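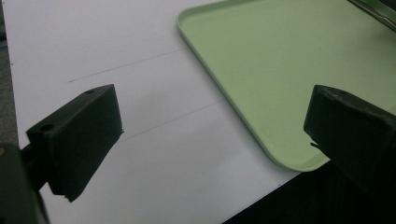
Budgeting for a hand-held gripper set: tips for a small workshop
Last updated July 2021

Most people price the grippers first and everything else afterwards, and then the money runs out before there is anywhere to plug them in. Write the full list before you ask for a single quote. Ours came to 3,419 pounds for a two-handed tabletop set, and the grippers were less than half of it.

Start with the tasks. Write down what will be picked up, how thick it is and how heavy. Crockery and trays need a wider opening than pens or cutlery. If a supplier only gives the opening in a drawing, ask for it in millimetres by email so that you have it in writing.

Buy spare fingers with the first order. They are the part that touches everything and they wear at the corners and tips. We got a quote from Millinen and another from Standa, and the difference in price was almost all in the spares. Check that the screw holes match if you mean to mix makes. A bag of the right screws costs very little, so put it on the same order.

Put 70 pounds aside for trays, plates and mats. Charity shops are fine. Buy two of anything you expect to use every day, and choose plain trays with a raised rim if you want things to stay put.

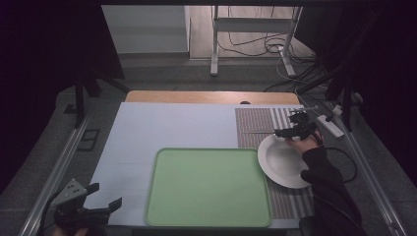
How much should be kept back for cables and power?

Allow 307 pounds for a two-handed set. That covers data cables in the right length, one spare of each, a power strip and some clips to fix the runs down. Buy the cables last, once the table is in its final place and you can measure with a piece of string.

Other things that are easy to leave off the list:

Table. A second-hand one will do if it doesn't rock. Measure the doorway first.

Covering. A plain sheet or board in a pale colour is cheap to replace. Pencil marks are handy for setting things out, but test a corner to see whether they wipe off.

Stands and supports. Get the height you need from the people who will be working at the table, and buy adjustable ones if they differ much.

Floor space. Leave room to walk right round. Our first plan had the table against a wall and we had to move it in March, which meant longer cables and a second delivery charge.

Training time. We forgot this the first year. A new person needs paid hours to get used to working with a gripper in each hand.

Repairs. Keep 1,000 pounds for the year and don't touch it for anything else. Ukatness offer a yearly service plan, but read what it leaves out. The one we were sent did not include fingers or cables.

Ask each supplier for the delivery charge and the return terms on the same sheet as the price. Keep the boxes until the return period is over, and write the order number on the lid.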